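The Tray Is Not Furniture, But It Runs My House

Share 211 | Comments 70

I would like to speak in defence of the hair tie tray, an object no home magazine has ever put on its cover and which does more honest work than anything in my living room.

For most of my life I kept hair ties the way everyone does, which is to say everywhere. There was one on the gearstick and one around the tap in the laundry. There was a small colony in the pocket of my winter coat, which I rediscovered each May with the pleasure other people get from finding a twenty-dollar note. If you had asked me where the hair ties lived I would have said the bathroom drawer, and I would have been lying, as the bathroom drawer contained one hair tie of no elasticity whatsoever and a bottle of sunscreen from a previous government.

Then I moved to Lakdale, into a house with two kids in it and one bathroom, and the problem stopped being charming. School mornings became an inquest. Everybody had been the last person to see the good scrunchie, and everybody had left it exactly where it should be.

The storage industry has an answer to this, naturally. There is a shop in Sirkley Plaza that will sell you the Nieto accessory tower, which has tiers, and a rotating base, and a little rail for bracelets, and costs $185. I have stood in front of it more than once. I have rotated it. It's a handsome thing and I give it a fortnight in any house containing a nine-year-old, after which it would hold one headband and a quantity of Lego.

What works is a shallow tray. The sort you could make from a box lid and some leftover wrapping paper on a wet Sunday. Low sides, pale bottom, no compartments. You tip the lot out on the bed, sort it while you're sitting down, and put back whatever still deserves a place.

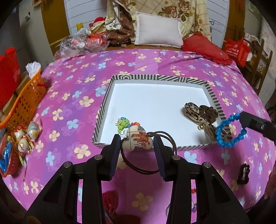
I feel strongly about the absence of compartments. A compartment is an accusation. Once you own a slot for clips, every clip outside the slot is a small moral failure, and I have enough of those without buying them a home. A tray asks only that the thing be roughly in it. A scrunchie slumped half over the side still counts. A beaded bracelet can share the floor with something leopard print and neither party needs a divider.

The low sides matter too. Anything deep becomes a basket, and a basket becomes sediment. I once inherited an Ustine sewing basket and used it for the girls' hair things, and by spring the bottom layer could have been carbon dated. With a tray you can see the whole population at a glance, including the ones that have gone saggy and should be farewelled.

And do it on the bed. I know the professionals prefer a table. A table is where you stand with your hands on your hips making decisions, whereas a bed lets you flop. Nothing rolls off a bedspread, beads make no noise when you drop them, and a small person can be persuaded to help if there is a pillow involved. The help will consist of putting everything on at once. Let it.

My one warning concerns patterned bedspreads. A black hair tie on florals is reasonably easy to find, but a floral clip on florals is gone until you roll over on it at two in the morning.

I don't claim the tray has made us punctual. We were late on Tuesday, over a shoe. Shoes are a separate essay and I'm not ready to write it.

539 people found this article helpful

Comments

marmaladeandtoast
The coat pocket colony!! Mine is in the centre console of the car and I believe it is breeding.

Big Kev
Bald since my twenties. Read the whole thing. Have now got my fishing swivels in a tray.

lakdale_mum_of_3
I have the tower. It is currently wearing a tutu. Should have asked you first.

quietgeranium
Disagree on compartments. An ice cube tray is perfect for the tiny elastics, and I feel no shame when I look at it. The scrunchies can go where they like.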